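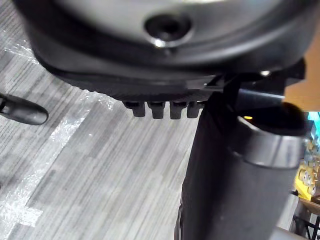 Malachy Ní Mhurchú
Demonstration Lead, Trolex Handling Program

Diary, October 2026

The program entered its second stage of teaching by remote control this morning. I had the operator's station until the midday break, and Tianyou Lei had it afterward. The task is the one agreed with Celtura in April: take a molded shell in the left hand, bring it to the fixture, and set it down so that the right hand can work on it. We require 200 accepted demonstrations before any training run may begin, and we do not yet have them.

I recorded poor results for the first hour. My approach to the part was too quick, and the arm repeated my haste exactly. Zhuoran Xu reviewed the recordings with me and marked 6 for removal. In each of them I had corrected the grip after lifting, and a learner given such examples will treat the correction as part of the task. I accept the ruling. The written guidance for operators now states that a doubtful grip is to be released and the attempt started again from rest.

Wrist views were examined separately. Much of the upper part of the view is taken up by the gripper housing, and the operator must learn to work with what remains. Danylo Kravchuk has asked that we practice with the wrist view alone for part of each session. I have agreed to a trial period, although I expect it to slow the count.
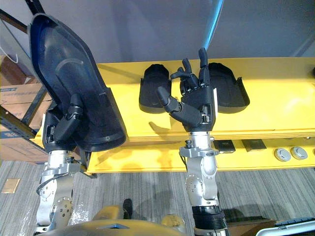
My own difficulty remains the left hand. I have taught by hand guidance for most of my career, and I still expect to feel the weight of a part through the arm. Remote control gives me none of that, so I must judge by sight. With the shell tilted and the fingers curled around its bottom, I look first for the finger pressed flat against the inner face, and only then do I attend to the right hand. Tianyou looks at the rim instead. We compared notes at some length and did not settle the matter. Both methods will be kept in the record under the operator's name, and Zhuoran will compare them when there is enough material to do so.

Vaughn Begay telephoned from Celtura late in the day to ask whether the total could be raised to 500. I replied that this would require a third operator and a written change to the agreement. He will raise it with his office.

Tomorrow Tianyou begins at the station and I shall do the review. The operator guidance is to be reprinted before then.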